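3. Desk height setup (Dravby sit-stand desk)

1. Plug in the control box. Wait for the beep.
2. Hold DOWN until the top stops. Keep holding, 4 seconds more. Display shows 000 = reset done.
3. Raise to elbow height. Press M, then 1, to save.

Note: display blank? Check teh cable at the left leg first. 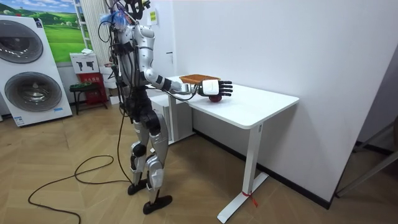

Photo: Carmela Gentile / Varnine

4. Level the feet. Wood floors, use the felt pads from bag C.
5. Load the top, up to 100 kg. Heavy stuff near the legs, not the front egde.

CAUTION: Hands out from under the top while it moves.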